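Folding black trousers - along the crease or across the seam?
Home & Laundry > Folding, storing, ironing

marrowfat_jen
Started July 23, 2023

Right, I need some opinions because my other half and I have been going round in circles on this. I've got a job that wants black trousers five days a week, so I own a silly number of pairs and they all live in one drawer. I used to hang them but the wardrobe rail in our new place (Drancombe, top floor, sloping ceilings, don't ask) is too short for anything longer than a shirt.

So I fold. I lay them out flat on the bed, straight from the basket, get the legs roughly where they should be and then pinch up the fabric in the middle and bring one side over the other. The bed is the only surface big enough. We've got one of those sheets with every colour going in it and I've found it's really handy for this, black cloth on a dark duvet is hopeless, you can't see where the edges are.
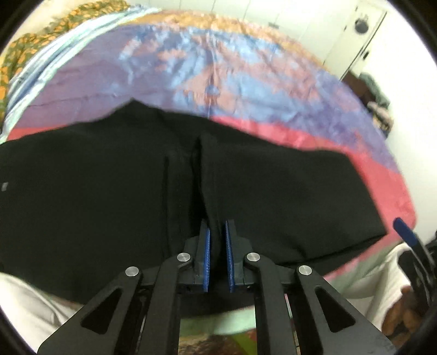

The bit I get stuck on is the seam. If I lift the cloth right at the seam it comes up nice and cleanly, but then I end up with a ridge where all the thickness is, and by the time they've sat under four other pairs for a week that ridge is pressed in for good. If I go a couple of inches to the side it lies flatter but the legs never match at the bottom. What does everyone else do?

pegbag64

Seam to seam, every time. Hold them up by the hems, match the inside leg seams with the outside leg seams, give them a shake and THEN lay them down. You're making life hard by starting with them flat. My mum did it like that and so did hers.

Also get a clothes brush. Black trousers on a bed pick up every bit of fluff in the house.

Tobiloba Bassey

I'd disagree with pegbag there, sorry! Holding them up by the hems is fine if you're tall. I'm not, and the waistband drags on the carpet, so then I've got fluff on the waistband and have to start again. Flat on the bed is much easier on the arms too if you've got a big pile to get through.

What I do is smooth everything from the waist down with the flat of my hand before I fold anything. Pockets first, because they bunch up inside and you think it's a crease when it's really just the lining. Then one leg over the other, then in half, then in half again. I don't pinch at all, I slide my whole forearm under the leg and flip it. Looks daft but it keeps the cloth straight.

marrowfat_jen

Ooh, the pockets! I hadn't thought of that. Mine have those deep ones that go halfway to the knee and I bet that's half my lump.

Will try the forearm thing tonight, although I do like a pinch, it feels more precise somehow.

oldcopperkettle

Are these proper creased trousers or the stretchy sort? It makes a big difference. Creased ones should go on the crease, full stop, or you'll have two lines down the front and look like you slept in them. Stretchy ones you can roll. I've got 18 pairs of leggings and work trousers rolled up in a Lesska drawer divider and I never iron any of them.

pegbag64

Rolling is for camping.

oldcopperkettle

Rolling is for people with better things to do than stand over an ironing board, thank you very much.

marrowfat_jen

Ha - behave, you two. They're a mix. Three with a pressed crease and the rest are that matt, slightly stretchy stuff from Aidoo that doesn't really hold a crease at all. So maybe I should be treating them as two different piles?

Tobiloba Bassey

Yes, two piles. And put the creased ones on top so nothing is squashing them. If you've any way of getting even a couple of hangers up (back of the door?) I'd hang those three and fold the rest. I've a Hekex over-door hook thing that holds four pairs folded over the bar and it's been up since April with no trouble.

One more thing, don't leave them on the bed "to do later". I did that and the cat had them.

pegbag64

Agree about the cat. Still say seam to seam.

marrowfat_jen

Update! Did the whole lot this evening. Emptied the pockets flat first, then forearm flip for the stretchy ones, and it did make them sit lower in the drawer, I can shut it without leaning on it now. Tried pegbag's way for the creased pairs, standing on the bottom stair so they'd clear the floor, and I have to admit the legs lined up perfectly. So you're both right, which will please neither of you.

Other half still says it's all going to get crumpled on the train whatever I do. He's folding his own from now on.

oldcopperkettle

Just try rolling ONE pair. One!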